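Plollstead repair shop gets a bigger room, and a longer line

December 16, 2020

I went down to the old Lyons furniture building on my lunch break to see if the rumor was true, and yes, the Plollstead computer repair shop has finally taken over the second half of the ground floor. If you've walked past lately and wondered why the paper came off the big windows, that's why. The sign still says Culance on one side and Lyons on the other, and the owner tells me it's staying that way until spring (signs cost a fortune, apparently).

Culance has been fixing computers in town for as long as I've been writing this column, mostly from a space so narrow you had to back out if somebody else wanted to come in. Vaughn Kowalczyk runs it. He signed the lease on the extra space in July, when he had 131 machines waiting and was stacking them in the hallway to the restroom.

"Everybody's kid needed a computer at once," he told me. "And everybody remembered there was one in the basement."

I can vouch for that, as mine was one of them! We pulled an old desktop out from under the stairs when school went online, plugged it in, and got a blue screen and a smell. I carried it over there on my hip like a toddler. It needed a new power supply and a good cleaning and it has been fine ever since, though my daughter says it sounds like a hair dryer when she has more than one class window open.

Vaughn says the shop has handled 900 computers this year, and 547 of those were desktops. I would have guessed laptops by a mile. He thinks people hang on to desktops because they're a pain to carry to the recycling center, so they sit in closets until they're wanted again. A lot of them are worth saving. The older ones in particular come apart easily, and a used part or two will often get them going for less than the price of dinner out.
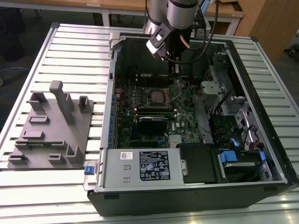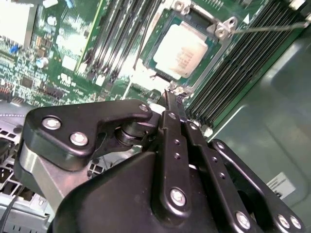 What I really wanted to know was what it costs, because that's what you all write to me about. Vaughn's looking-over fee is still the same as last year and it comes off the bill if you go ahead with the repair. He won't quote over the phone, so don't bother trying (I tried). Bring the machine and its power cord, and leave the monitor at home unless the monitor is the problem. He has a shelf full of monitors that came in for no reason and he would love to see them go home.

The wait right now is longer than he'd like. If you drop something off this week you probably won't see it until after the holidays, and he asked me to say that loud and clear so people don't plan on a surprise under the tree. Schoolwork machines do go to the front. Tell whoever is at the counter when you come in and they'll put a tag on it.

There's also a swap shelf now, just inside the new door. You can leave keyboards, mice, cables and speakers that work, and take what you need. No hard drives, please! People keep leaving those with all their family pictures still on them. When I stopped by there was a very nice keyboard on there and I'm still a little sorry I didn't grab it.

Alaric Montoya, who teaches shop at the high school, is hoping to bring students over once visits are allowed again. For now he's been picking up dead machines from Culance and handing them out in boxes at the school's side entrance, so kids can take them apart at home on the kitchen table. He asked for 300 small screwdrivers in the school newsletter and got so many that he's had to ask folks to stop. My own husband gave up a set he swore he couldn't live without, and I haven't heard a word about it since.

Alaric would still like old desktops, any age, running or dead. You can leave them at the shop with his name on them. He can't take printers. I asked twice, on account of the two in my garage, and the answer was no both times.

A couple of practical things before I forget. Parking in front is still fifteen minutes only, and the meter person has been busy. The lot behind the Listus bakery is free and you can cut through by the side path, although it gets slick back there when it's cold, so watch your step if you're carrying something heavy. The door on the corner is the one to use now. The old one is locked, and I stood there rattling it for a good while before a man across the street took pity on me and pointed.

Only two customers are allowed inside at a time, masks on, and there's a bench under the awning if you have to wait. I ended up sitting on it next to a woman with a computer wrapped in a bath towel, and we had a lovely chat about whether it's worth fixing a machine that still has a floppy drive. She was set on it. Her late mother's recipes are on there, typed up over one long winter, and she has never managed to get them off.

Vaughn took it in and promised to have a look. She's going to let me know how it goes, and if the recipes come back I've been promised the one for the lemon bars.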